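The Workshop Will Not Save Us
By Aranka Szabó
6/17/18
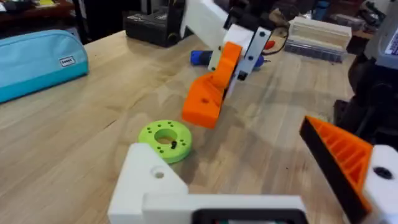 A lime-green ring on a workbench.

Every few years my town decides that people would be happier if they made things with their hands. The latest round started in December, when the old tile store in Corkside reopened as a shared workshop. Membership is 48 dollars a month. I paid for three months of it, so I feel entitled to complain.

The pitch is familiar by now. We sit too much, we stare at screens, we have lost touch with the physical world, and a few evenings with a chisel will put us right. Levente Orbán, who wrote the piece in the town newsletter, said that making a stool had "given him back his attention." I am glad for him. I have seen the stool. I have also seen him check his phone while the glue set.

My doubts are mostly about the word "making," which has been asked to carry a lot lately. My grandmother made clothes for five children and never spoke of it as a way to find herself. She did it at night, her eyes hurt, and when she could afford store-bought coats she bought them the same week. I don't think she'd have understood paying a fee for the privilege of sewing. She would have asked what was wrong with the coats.

Then there is the money. The newsletter claimed that members save by fixing what they own. Maybe some do. I repaired one kitchen chair, and if I add up fees, clamps, two kinds of glue and the parking ticket, I could have bought a decent set of four. Lies Jacobs tells me I am missing the point and that it was never about the chair. Fine, but the chair was in the ad.

What bothers me more is how easily a hobby gets sold as a cure. The town has 23 people on the waiting list for the one counselor at the clinic, and the council found 3000 dollars for the workshop's new sign. Ask about this and you're told that both matter, that community comes in many forms. I've noticed that the cheaper form tends to get the ribbon cutting.

I will grant a few things. The room is warm. People say hello. On my last night there Rizwan Kodikara showed me how to sharpen a plane iron, which I had been doing wrong for years, and I enjoyed that hour very much. If the place called itself a room with tools in it and good company some evenings, I would probably renew.

My membership runs out on Friday. They have sent me two emails asking about my journey.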